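Snack Table and Packing Area Checklist — Cuvthorpe, Second Floor

Walked on March 30, 2025, by me, Xolani Molefe, with Nathalie Lavoie reading the items out and telling me when I was being too soft. OK means leave it alone, FIX means somebody has a job to do. My comments are longer than the form wants, as usual!

TABLES AND FLOOR

1. Tabletop sound, no splinters or lifted edges — OK
I ran my palm over the whole thing, corners too, and got nothing. I do love this light wood-grain top, crumbs show up right away and you can't pretend you wiped it when you didn't.

2. Table steady under load — OK
Leaned on it at both ends. The old Wikard one at the far end still rocks, so please keep heavy stuff off that until the new foot comes in June.

3. Cable hole at the back kept clear — OK
Nothing stuffed down it this time. Last time I fished out a straw and two wrappers (you know who you are).

4. Walkways clear of cables — FIX
There are dark cables tangled on the floor under the gray metal table behind. They need to be tied up and moved back from where feet go. Nathalie wants this done first and I agree with her.

5. Carpet flat, no curled edges — OK

6. Light good enough to read small print — FIX
The back of the room is dim. I can read a label at the table just fine, but two steps away I'm squinting. Xaba has spare lamps, so I've asked for one.

FOOD AND CONTAINERS

7. Bins clean and free of cracks — OK
We use the clear plastic ones with the open top, and I check the rim and the corners with a fingernail, where they tend to go first.

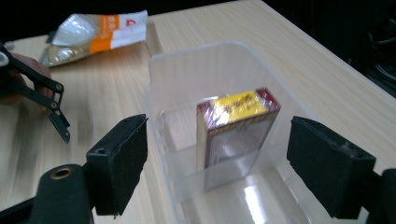 I still want every bin washed after each session, even when only wrapped stuff went in it. Fifteen minutes for the whole stack, and that includes drying. If you find a crack, toss the bin — don't tape it, and please don't leave it for me with a sad little note on top.

8. Wrappers sealed — OK
Pick each pack up, give it a gentle squeeze, look along the seams. Anything that hisses or feels slack goes in the trash, however good it smells.

9. Dates and ingredients checked — FIX
Not every label here is in English, and I can't read Chinese. Before a pack gets shared, somebody who can read it needs to go through the ingredients for nuts, soy, wheat and sesame. I've put a blank column on the Ditix sheet for initials. No initials, no sharing!

10. Meat snacks kept apart from buns and sweets — FIX
I know they're all wrapped, and I know it feels fussy. But packs get opened, fingers go from one to the next, and we have people who don't eat meat. Green and yellow bag with the meat on the front: own bin, please.

11. Soft things packed last — FIX
Put a bun at the bottom and it comes out as a pancake. Boxes and bars go in first, standing up if they fit, then the pouches on top.
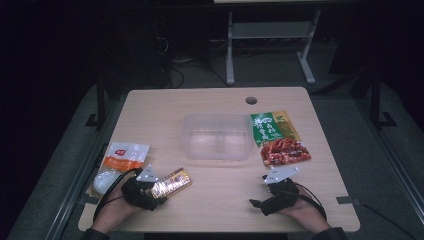

AFTER PACKING

12. Lids matched to bins and stored on the same shelf — OK

13. Empty bags picked up and thrown out — OK
Thin plastic on a floor is a slip waiting to happen, so check underneath the table too.

14. Hand wipes stocked — FIX
Down to 30. We keep 200 on hand, so I'll reorder.

Four, six, nine and ten need a name next to them before the next walk. Eleven and 14 are mine.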